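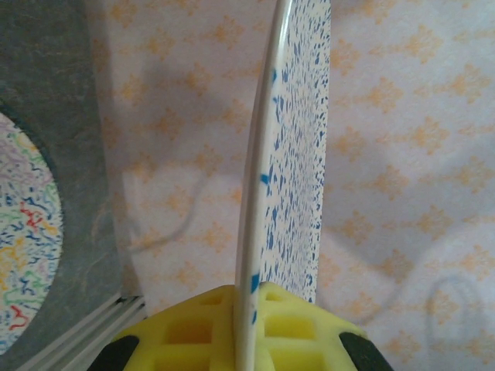 4.2 Printed plates and the order of the cupboard

We had expected, when we first sat down with the households in Gavow, that people would talk to us mostly about the good things: the wedding service, the platters that come down once a year, the glasses that live behind other glasses. They did talk about these, and kindly let us look at them, but the conversation kept sliding back to the plates that are used on an ordinary morning. These were the pieces people reached for while they talked, and it is to these that this section is given over. Of the 289 pieces of tableware recorded across the 10 kitchens, 123 carried a printed or painted pattern of some sort, and fruit was a great favourite (lemons and cherries especially, with watermelon not far behind).

Fruit patterns seem to occupy a comfortable middle ground. A plate with a gold band tends to be kept back, and a plain white one tends to be treated as belonging to the kitchen in general, stacked with whatever is nearest in size. The fruit plate is cheerful enough to put in front of a visitor and still humble enough for toast. Several people described it as a summer plate, though when we asked what was used in June, in the cold months, it was very often the same plate. Loredana Pagano laughed when this was put to her and said she supposed it was always summer in her cupboard, then. We were fond of that answer and it stayed with us through the rest of the visits.

We should say something about where such plates come from, as the literature on domestic ceramics leans rather heavily towards things that were inherited. Most of the fruit plates in our record were bought singly or in pairs, often at Garkach, the discount homewares shop on the corner of Munteanu Street, and a good many others had arrived as gifts with something edible on them and were never asked for back. Only one household had bought a full boxed set, the Merero range, and even there the set had long since been broken up between a daughter's flat and the parents' kitchen. A mixed cupboard, then, is the usual cupboard, and what holds it together is a good deal of quiet sorting by colour, by size and by rim.

The rim deserves more attention than it has been given. When plates are stacked flat, or stood on edge in a rack, the picture in the middle disappears and the rim is very nearly all there is to go by. People knew this perfectly well without ever having put it into words. Asked to fetch a particular plate, they would run a finger along the edges and stop at the right colour, and only then pull the plate forward to see the face of it. A coloured rim does a lot of work here, and so does its absence: white edges were passed over very quickly, even when the face behind them was anything but white. Elias Yammine described his rack to us entirely in rims, going from the blue one to the chipped one to the one that had no colour at all, and mentioned the patterns only when we pressed him.

The watermelon plate in Figure 4 shows the point nicely. Its turquoise rim would single it out in almost any rack, while the second plate, seen on edge, gives away little more than a pale band and a thin teal line. The decoration itself is generous and a little playful. Round and triangular slices take turns with leaf sprigs, and the rinds are done in a teal green that sits quite close to the rim, which helps the whole thing read as one piece even when only part of it is showing.

Figure 4. White plate with turquoise rim, watermelon slices and green leaf sprigs, with a second white plate upright in front of it.
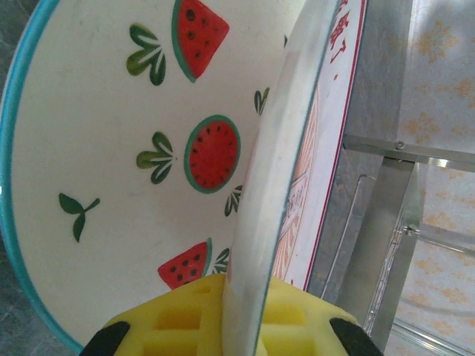 Sawsan Chamoun told us that she would never put a fruit plate at the bottom of a pile, that it would be like hanging a nice picture inside a wardrobe, and that if her sister came and stacked things by size she simply waited until she had gone home and stacked them again. Her own order had the patterned plates on top and the plain ones beneath, regardless of which were wider, and she allowed that the pile leaned a bit.

Hers was the strongest view we heard, but a milder form of it came up in most kitchens. Yara Srour kept patterned plates upright so that the front one, at least, could be seen whenever the door was open, and changed which one stood in front every so often. Hanan Smadi stacked strictly by size and was rather proud of it, yet kept one small printed plate apart on the windowsill, where it held keys and a lemon. Arrangements like these are easily missed by a survey that asks only what people own. They took us a long while to notice too, and we came upon most of them over tea, with the recording sheets already put away, while somebody was looking for a plate to put the biscuits on.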